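Tic-tac-toe (with pieces)

Tic-tac-toe, known as noughts and crosses in Britain and by a good many other names elsewhere, is a game for two players on a grid of three rows and three columns. Most people first meet it on the back of an envelope, but it has long been made as a proper tabletop set too, with a board that stays put and pieces that can be picked up, handed over and, sooner or later, lost under the sofa.

Equipment

A set needs a board with nine cells and two kinds of pieces, the crosses (X) and the rings (O). Because the board has nine cells and the players take turns, whoever goes first can place at most five pieces and the other player at most four. Many sets supply five of each so that either side may open, while thriftier ones supply five and four and leave it at that. The pieces may be wood, plastic, felt or foam, and makers often give the two sides different colors as well as different shapes, which is a kindness to small children and to anybody looking at the board from across the table.

The Goswood lending collection, which began with a single donated box, now keeps 402 games on its shelves, and tic-tac-toe sets are among the ones most often taken home by families. The Piler edition has thick pieces meant for young hands. The Rebane edition is flatter and packs neatly into a coat pocket, though its rings do have a way of rolling off.

Play

The players agree who will open, and by common custom X goes first. Each in turn puts one piece in any empty cell, and once placed a piece stays where it is. The first to get three in a line wins, whether the line runs across, down or corner to corner. If the board fills up with no such line, the game is a draw. Two careful players will always draw, and children usually work this out for themselves after a few rainy afternoons, quite often with some indignation!

The center cell belongs to four of the eight possible lines, a corner to three and the middle of a side to only two. Beginners are therefore commonly told to look at the center and the corners first. A player who manages to threaten two lines at once has made what is called a fork, and the opponent can block only one of them.

Care of sets

Foam pieces like a quick wipe with a barely damp cloth and a good long dry before they go back in the box. It is worth counting them in and out, and Laine Kazlauskienė, who wrote the collection's care notes, suggests keeping spare pieces in a labeled envelope under the board.

See also: Fevia (pocket edition); Three men's morris; Connection games 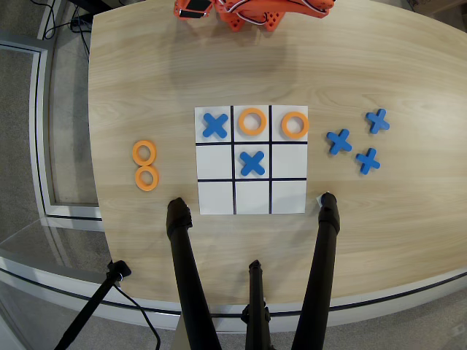

Goswood Tabletop Games Club, Reference Pages
A game in progress, two pieces each. If X opened, it is X's turn, and the bottom-right corner would complete the diagonal.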